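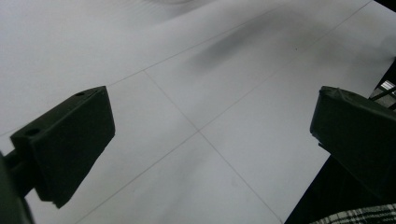

Last modified: October, 4:40 p.m.

Operations Diary – Drundside site, Thursday

The morning shift began with the usual handover, and then the recording group moved to the tiled area with the hand-held grippers. This is the third week in which staff from the Prins packing hall have spent part of their paid hours on demonstration work, and the site office has been asked to keep a written account of it. The entries are open to all employees at Drundside and Fudside.

The target for each person is 30 demonstrations before the first break. A demonstration starts with the fingers open and clear of any item, and it ends the same way. Two people had been starting with the fingers already half closed, and the records from those runs cannot be used. The instruction has been written out again on the sheet by the door, in larger letters.

It should be recorded that the work is more tiring than the site office expected. The movements are small, but they have to be slower than a packer would make them on the line, and several of our most experienced people find that difficult. One colleague with many years on the line remarked that she had never before had to think about how she picks anything up. She asked for a rest period after every set, and the request was granted for the whole group from today. The rest period counts as working time.

The purpose of the work was set out at the September briefing but has been asked about so often that it is repeated now. The recordings are used to train the arms that will be installed at Flulilthorpe, our returns building, where goods arrive in no fixed order and often end up on the floor. Flulilthorpe will start with returns only. The packing lines at Drundside are outside the present plan. The site office cannot say what a later plan will contain, and supervisors have been asked not to guess when they are questioned.

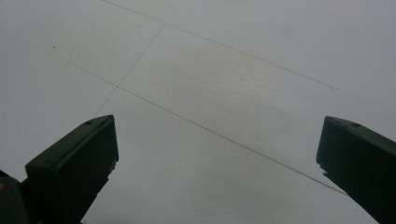

Supervisors have also asked how the hours are to be entered. Until last week the recording time was being logged as "other duties," which affected the pick rates of everyone taking part. One packer appeared on the weekly list as having fallen well below her normal rate, when she had in fact spent two mornings with a gripper in her hand. The list has been corrected and taken down from the board. From Thursday there is a separate code, and hours under that code are left out of the rate.

A total of 19 employees have now been trained on the hand tool. The group was chosen by shift pattern, and it has been pointed out, fairly, that this left out almost everyone on nights. A night session will be offered before the end of the month. The grippers need to be charged between shifts, so the late team is asked to put them back on the shelf and not in the lockers.

At noon the group passed 500 usable recordings. A further 200 were set aside for checking. The two-person check remains slow – one person watches, the other marks the sheet – but it has given work to a colleague who is on light duties after a shoulder injury, and he has asked to stay with it. The site office would support that. There is no job title for it at present, and pay for the checking work is still at the packing grade. The matter has been sent to Prins head office for the second time.

A short meeting was held in the canteen at 2 p.m. Most of the questions concerned Flulilthorpe. Employees there wish to know whether the people who now sort returns by hand will be offered the posts of arm attendant before those posts are advertised outside. The written answer from head office says that they will be "considered first." The meeting did not find this wording good enough, and the site office has agreed to ask for something firmer. A number of people spoke in favor of the change. Returns sorting involves a great deal of bending, and some who have done it for years would be glad to give up that part of the day.

One other point came up and is noted without a decision. Staff who record demonstrations would like to see the arms working from them. Several said they felt they were teaching someone they had never met. A visit to Flulilthorpe would need a minibus and cover on the line for half a day, and the cost has not been looked at.

The afternoon session closed at 4 p.m. The tools were wiped down and returned to the shelf, and one wrist strap was reported frayed and has been replaced.

Filed under: Working Life > New Equipment > Site Diaries

Print this entry | E-mail this entry

Comments (4)

Packing hall, early shift
Thank you for fixing the code. Please can last month's rates be corrected too, as the bonus is worked out from those.

Fudside, goods in
Will Fudside be asked to do recordings, or is it Drundside only? We have people who would put their names down for it.

Site office
The early shift comment has been passed to payroll. Fudside has not been scheduled at this time.

Returns, Flulilthorpe
"Considered first" is what we were told about the forklift places as well. Glad somebody wrote it down. And yes, come and visit, the arms are not bolted in yet but the tea is fine.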